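Comparative Trials Should Come Before Purchase, and Simple Objects Should Come Before Hard Ones

Opinion
By Renato Durán
2025-07-02

Institutions that buy robotic equipment for teaching and research tend to choose the gripper last. The arm is selected first, usually on reach and payload, and the controller follows from the arm. The gripper is then taken from whatever the supplier offers at the time of sale. Our laboratory at Semaan followed this order for years, and I wish to argue that it should be reversed.

Last October we began a structured comparison of two grippers, the parallel-jaw unit from Firnex and the soft-fingered unit from Grakuser. Both were mounted in turn on the same arm and run from the same Zarkus controller. Each gripper completed 98 attempts at a single task: pick up a small block, lift it, and set it down on a mark. The block, the table and the lighting were kept the same throughout.

Several colleagues objected that the task was too easy to tell us anything. Their view deserves a fair hearing. Our students will be asked to handle cables, bags, cups and other things that bend or roll. A gripper that does well with a block may do poorly with a cup, and a purchase decision based on blocks alone would be a poor one.

I do not dispute this. My concern is with the order of work. When a gripper fails to lift a soft bag, the cause may lie in the fingers, the camera calibration, the controller settings or the bag. A laboratory that begins with the bag will spend its first weeks unable to say which. With a plain block most of these causes can be examined one at a time.

Our own records support the point. In the first session the Firnex unit missed 15 attempts, and the staff present were ready to blame the jaws. A check of the camera mount showed that it had shifted after the arm was serviced. Once the mount was tightened and the calibration repeated, the misses nearly disappeared. Had we started with mixed household objects, I believe we would have returned a sound gripper to its maker.

The Grakuser unit presented a different problem. It held the block well but released it slowly, and the placement error was larger than the supplier's literature had led us to expect. We now close the fingers to 52 percent of their range for this task and allow a longer pause before the arm withdraws.

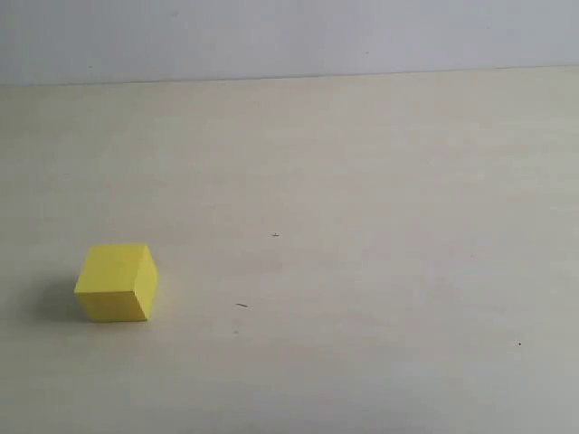
A start position away from the center of the table is also worth including in any such trial. Many demonstrations place the object directly in front of the arm, where the camera sees it best and the joints are comfortable. Students do not work that way, and neither do most applications. Moving the block to one side brings out small errors in calibration that a central position will hide.

I would further recommend that suppliers be asked to lend equipment for a fixed period before any order is signed. Our loan agreement ran for 57 days. That was enough for both comparisons and for one full repeat after the camera fault was found. A shorter loan would have forced us to keep the first set of results, faults included.

Finally, the results should be written down in a form that other departments can use, with the settings beside the scores. A bare success rate is of little value to a laboratory with a different arm. Semaan will release its own settings sheet to any teaching institution that requests it, and I would ask others to do the same.

Comments (3)

M. Okell
We had the same trouble with a camera mount after servicing. Rechecking it is now part of our morning routine. Did you log the calibration error before and after?

Renato Durán
After only, I am sorry to say. We log both now.

tablesaw_pete
Still not convinced about blocks. Two days on blocks, fine, then get the cups out.

Contact the editors | Copyright 2025 Semaan. All rights reserved. | Back to top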